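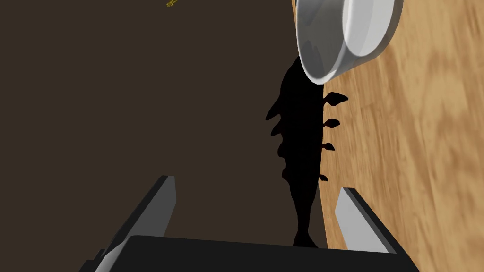 Are we sure it's going for the bowl and hasn't just learned to chase the shadow? That came up at the tail end of the August catch-up, over the speakerphone from the Ghoneim end, and it has eaten my whole week in the best possible way.

I didn't have an answer on the call. All our Drondo episodes were rendered in Gralari with the light in one place, so in the wrist view the shadow and the bowl come as a package. A policy could get a long way on a big dark shape that shifts predictably as the arm comes down, and the success rate would look lovely until we moved the lamp.

**Setup**

- 3589 episodes, same demos as last month, replayed and re-rendered. Actions untouched.
- Set A: light fixed, as before.
- Set B: light direction redrawn for every episode, height and softness too. Everything else the same, down to the wood texture.
- Two seeds each. Wrist camera only, overhead stream switched off.
- 43 held-out starts, none of them in either training set.

The replay trick is the bit I'm most pleased with. The actions don't care where the light is, so we get a whole new set of pictures for the price of rendering them, and A and B differ in lighting and nothing else. The Tridimeck exporter did most of the work once I stopped fighting its axis convention (z up, write it on the wall).

**Test**

Ran all the held-out starts with the training light, then again with the light swung to the other side of the bench. Bowl, arm and start pose identical between the pair, so each start is its own control. I logged where the fingers were when the policy called the close, measured against the nearest point on the rim.

**What came out**

With the training light, A and B are as good as each other. No cost to the shuffled lighting that I can find, which I honestly wasn't expecting from a dataset this size.

With the light moved, A goes to pieces, and it does it in a very readable way! The close point slides sideways in the direction the shadow went. It doesn't slide the full distance, so the bowl is still getting some say, but plot the error arrows on the bench and they lean together like grass in the wind. Both seeds do it. B stays put: the arrows are short and point every which way, and on the better seed it closed on the rim from all 43 starts.

So the question on the call was a good one, and the answer for the old policy is "partly, yes". 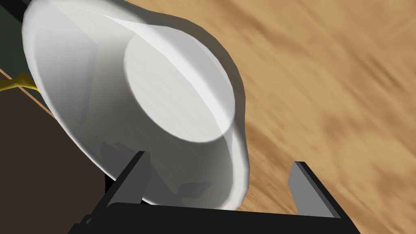
*Wrist view, bowl close in, left fingertip up by the lower rim.*

Views like this one are what I want to dig into next. This close, the bowl takes up so much of the picture that I'd have guessed the shadow stops mattering, and the saliency maps half agree. For A they're spread across the table early in the approach and pull in towards the rim late. But by then the approach line is already wrong, and A hardly corrects. My hunch is that it never had to recover from a bad line in the demos and so never learned to. B might be just as poor at recovering and simply not need it.

Easy enough to check: start the arm late, already close, with a sideways offset, and see who fixes it.

**Niggles**

- Gralari's soft shadows are slow. Overnight render finished at 4:20 am and the disk was nearly full. Clear the old depth buffers before the next one, we never use them.
- First pass of set B had the light under the bench for a handful of episodes. Clamped the height and re-rendered the lot.
- Saliency maps are only a hint. I'd like to paint a fake shadow with no caster, leave the real one out, and see whether A follows the fake. Much stronger evidence if it does.
- The rim-distance script treats the rim as a flat circle. Fine with the bowl upright, no good once it's tipped. Needs the full mesh.

**Next**

Late starts first, then the fake shadow. If B holds up I'd like to make shuffled lighting the default for every Drondo task and stop rendering with a fixed lamp altogether — it's one line in the config. Plots and both checkpoints are in the shared folder under `light_shuffle`, raw logs beside them. Have a poke at the arrow plot for A, it's a beauty.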